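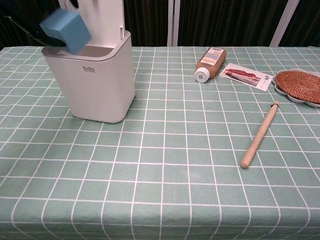

Small items on the mint-green grid cloth, with the light blue foam cube over the white container.

Altura Table Items

Altura is a collection of pictures of small household things on a table, and of the putting away of these things into a container. It was prepared in Isville by Duván Cabrera for the Prarnmont project. This file explains what is in the folders and how the names of the items were chosen.

Contents

The collection has 2,007 pictures. Of these, 1,711 have item names written by hand. The others are kept in the folder "unnamed" and you can use them as you like, but please do not mix them with the named ones when you report results.

There are 37 item names in the list items.txt. The ones which appear most often are:

foam_cube — light blue, soft, the first item to be put away in most sessions
bottle_small — plastic, white screw cap, brown liquid, paper label with an orange band
card_photo — white border, photograph of a building with a red wall and dark sloping roof
coaster_round — woven rattan
dish_scalloped — white, often under the coaster
bin_white — rectangular with rounded corners, "bdo" on the front

The table and the cloth

All sessions in the folder "green" use the same tablecloth, mint-green with thin white lines. The lines make squares, and it is tempting to measure with them. Please do not do this. The cloth was washed in July and after that it does not lie in the same way. The folder "plain" has a different table without a cloth.

Naming rules

An item is named also when only a part of it is visible. When one item lies on another, both receive a name, so a coaster on a dish is two entries. The bottle is always bottle_small, standing or on its side. An item which is already inside the container and cannot be seen has no entry for that picture.

Known problems

In the first 60 pictures of "plain" the card was named as "postcard". Innes, the older version of this list, used that word, and I did not correct all the files yet. Small print on labels was not copied into the notes.

Corrections are welcome. Please write the folder, the picture number and the name that you propose. I look at the messages on Thursday.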